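Alstead Workplace Review | Equipment and Methods

Review: Trultero Bench Arm for Small-Parts Sorting

Published Wednesday, March 19, 2025

The Trultero bench arm is sold to workshops that sort, stage and repack small parts in modest volumes. It was reviewed at the Alstead packing shop, where molded shape blocks are checked and grouped before they go into classroom sets. The shop had done this work entirely by hand. The review covers the arm, its control software (Nolero, licensed separately) and the effect of both on the staff who work beside them.

Installation

The arm was supplied through Rodrigues, which also provided the perforated base table. Assembly took two people one working day. The printed guide is clear on mechanical steps and thin on electrical ones, and the section on the emergency stop refers to a diagram that is missing from our copy. The distributor sent a corrected page when asked.

The work surface is left to the purchaser. The shop chose a pale wooden board, set on the table, and this has proved sound. Parts sit flat on it and the board is easily replaced. Purchasers should note that the darker strips in a board of this type may need to be accounted for when the color settings are adjusted.

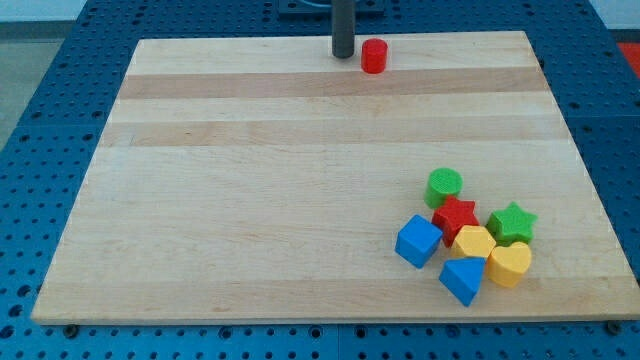
Mixed shapes grouped on the work board, with a red cylinder standing apart near the arm.

Performance

The trial order consisted of 1194 pieces in mixed shapes and colors. The arm handled cylinders and cubes with few errors. Stars and hearts were less reliable, particularly when pieces lay against one another, and an operator was frequently required to spread them before the cycle could continue. The manufacturer's literature does not mention this limitation, and it should.

Speed is moderate. An experienced packer working by hand is faster over a short run. The arm's advantage appears on longer orders, where its pace does not vary between the morning and the end of the shift. For orders under 500 pieces, the setup time is difficult to justify.

Nolero is adequate. Saved layouts load quickly, and the fault messages are written in ordinary language. The user account settings are poor: any person permitted to restart a cycle is also permitted to change the grip force. We would not recommend use on a shared floor without a written rule on this point.

Effect on Staff

The shop employs 6 packers. No position was removed during the trial, and management gave a written undertaking to that effect before the equipment arrived. The content of the work did change. Packers assigned to the arm spent less time reaching and more time watching, clearing and correcting. Several reported less strain in the wrist and shoulder. Several also described the watching as tiring in its own way, and asked that turns at the arm be kept to two hours.

That request was granted, and we consider it a sensible starting point for other sites. Pay grades are a separate matter. Staff who set up layouts and resolve faults are doing technical work – the current job descriptions do not reflect it. A revision is due in May.

Noise is low and did not interfere with conversation at the adjoining benches.

Assessment

The Trultero arm is a competent machine for long, regular orders of simple shapes. It is a weaker choice for irregular pieces or frequent changeovers. Sites considering a purchase should consult the affected staff before placing an order and should budget for training time, which the quoted price excludes.

Recommended with reservations.

Filed under: Automation, Packing and Sorting, Staff Matters

Contact the Review Office | © 2025 Alstead Workplace Review | Back to top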